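# Pour le registre au bord du chemin

Je reviens de six jours de marche dans la vallée d'Uvdale, et je n'ai qu'une envie : vous parler d'un cahier. Un simple cahier à spirale, rangé sous un petit auvent au départ du sentier, où chacun note son nom, son itinéraire et ce qu'il a vu en route. J'en suis tombé amoureux !

On y lit de tout. Une passerelle branlante signalée le matin, puis, trois lignes plus bas, quelqu'un qui écrit l'avoir consolidée avec une corde. Un troupeau agité au-dessus du lac. Une source à sec. Et des remerciements, des tas de remerciements, au paysan qui laisse passer les gens sur ses prés alors que rien ne l'y oblige.

C'est là que je voudrais insister. Chez nous, les sentiers traversent presque tous des terrains qui appartiennent à quelqu'un, et nous l'oublions dès que la barrière est refermée (quand elle est refermée…). Un registre remet les choses à leur place - on signe, donc on est un invité.
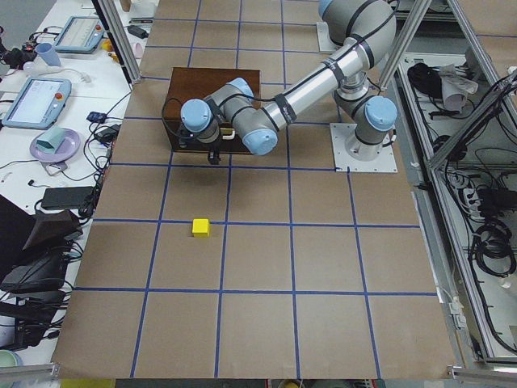

Mon ami Meinrad Zwahlen me répond qu'une application ferait mieux. Peut-être pour les statistiques. Mais sur un téléphone, on coche une case et on file, tandis que devant le cahier on s'arrête, on pose le sac, on lit les autres. J'y ai passé une demi-heure, un crayon mal taillé à la main, et j'ai changé mon étape du lendemain grâce à une inconnue qui décrivait un passage par la crête, à l'abri des névés.

Roswitha Nägeli, qui possède l'alpage au-dessus de chez moi, voit passer à peu près 700 marcheurs par été. Elle serait prête à essayer dès l'an prochain, à une condition : pouvoir écrire dedans elle aussi. Quelle bonne idée ! Imaginez la page du jour : « Vaches avec veaux dans le pré du haut, merci de tenir les chiens. » Je ralentirais tout de suite, et je crois que beaucoup feraient pareil.

Il faut un cahier, une boîte qui ferme bien et deux crayons, parce que le premier disparaîtra. Si vous avez un départ de sentier près de chez vous, allez en parler au propriétaire avant la neige. Moi, j'ai déjà acheté le cahier.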